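Totix Help Desk
Ticket: Seats released from basket at payment, then charged
Status: Solved
Category: Booking and payment
Event: Lu, Pulmont, Zemirham

Opened by customer

I tried to buy two tickets for Lu at the Pulmont this morning. I was in the queue before the sale opened at 9am and got through to the seat map fairly quickly. I picked two seats next to each other in the stalls, row F, and they went into the basket with the countdown showing. I put my card details in and my bank asked me to approve it in their app. I approved it. When I came back to the Totix page it said "Your basket has expired" and took me to the start of the queue again.

By the time I got back in, row F was gone and I could only see single seats in the upper circle, so I left it.

Now my banking app shows a payment to Totix for £100, which is two tickets at £50. It says pending. I have no confirmation email and nothing under My Bookings. I would like to know whether I have tickets or not. If I don't, I want the money back, but I would much prefer the tickets.

Using an Android phone, Chrome, on home wifi. I have checked the spam folder.

Reply from Totix support

Thank you for getting in touch and for giving so much detail.

I can find your account but I can't see a completed booking on it for this event. A pending payment means your bank has set the money aside but we have not yet collected it. If a booking does not complete, the hold is normally dropped by the bank without you needing to do anything.

Before I pass this on, please could you send:

The email address you were signed in with, if it is different from the one on this ticket
The last four digits of the card (please don't send the whole number)
The time shown on the payment in your banking app
Whether you had the sale open on any other phone, computer or tab

Please don't try to book again on the same account for now, as it can make the first attempt harder to trace.

Customer replied

Same email. Card details sent through the secure form. The bank shows the payment at 9.09am.

I did have the queue open on my laptop as well, signed in to the same account. I never got to the seat map on that one. It was still showing the waiting page when I went to pay on the phone. I closed it afterwards, so I can't tell you what it said in between.

I have booked for other things on Totix in the past with two devices open and it was fine.

Reply from Totix support

That helps, thank you. I have asked our bookings team to look at the record for your session and will update this ticket when I hear back. The venue has been asked not to put any returned row F seats back on sale until this has been checked.

Internal note (made visible to customer at their request)

Session log for the account, sale day:

Phone joins queue before opening. Laptop joins queue before opening, separate place in line.
Phone admitted to seat map. Two stalls seats added to basket, timer started at 9 minutes.
Phone moves to payment. Bank approval requested.
Laptop reaches the front of the queue. Page loads the seat map by itself and starts a new basket for the account.
New basket replaces the old one. The two stalls seats are let go.
Bank approval comes back as successful, but against a basket that no longer exists. Order not created.

The seats were let go while the timer on the phone still had 5 minutes left, so the customer did not run out of time. The message "Your basket has expired" is misleading in this case. The second device emptied the first basket when it was admitted, with nobody touching it.

Checked against the test site. Happens every time if both devices are signed in before the queue opens. Does not happen if the second one is signed out, as it has to log in before it gets a basket. This is probably why the customer has not run into it on earlier sales.

One of the two seats had been sold again before the ticket was raised. The other is on hold.

Reply from Totix support

I have now heard back and I'm sorry, this was a fault on our side. The note above has the full account, but in short, your laptop got to the front of the queue while you were paying on your phone, and the site gave your account a fresh basket and dropped the seats in the first one.

One of your row F seats has been bought by someone else and we can't take it back from them. I have spoken to the box office at the Pulmont and there are two choices.

The first is two seats together in row J of the stalls, same price, same side of the hall. They come from the venue's own allocation and are not on the public map.

The second is no booking, and we ask your bank to drop the hold straight away.

Row J is held for you until 5pm tomorrow. Please reply here to choose.

Customer replied

Row J please. Is the view much different? I've only been upstairs at the Pulmont before.

Also, do I need to pay again or will you use the payment that's already there?

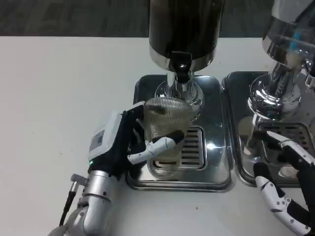 Reply from Totix support

Row J is slightly further back and the floor starts to slope from row G, so some people prefer it. There are no pillars on that side.

You won't need to pay again. We have attached the £100 payment to the new booking, and it will move from pending to completed in your banking app. The amount should not appear twice. If it does, reply to this ticket and we will sort it out.

Your confirmation email should arrive within the hour. The tickets will show under My Bookings now, but the barcodes stay hidden until June, as they do for every booking for this event. We have also taken off the booking fee, which will go back to your card separately.

Customer replied

Email has come and I can see both seats under My Bookings. The payment has gone through once. The fee refund isn't there yet but I'm not worried about that.

Could the queue page say something about using two devices? All it says at the moment is "Please do not refresh".

Reply from Totix support

The refund can take a few working days to show. I have passed on your point about the wording. Until the fault is fixed, the queue page for sales at the Pulmont and other Zemirham venues will carry this line:

"Please use one device only. If you open the queue on a second device while signed in, you may lose the seats in your basket."

The basket message is being looked at as a separate job.

I'll mark this as solved. Replying to the email will open it again.

Help desk notes for similar tickets

Ask about second devices and tabs first. Customers often don't mention a laptop that was only waiting in the queue.
Compare the time of the bank approval with the time the basket was replaced. If the approval is later, the order will not have been created.
Do not tell the customer that their time ran out unless the log shows the timer at zero.
Contact the venue box office before offering a refund. They may have seats held back.
Tag with "basket replaced" so the bookings team can find them.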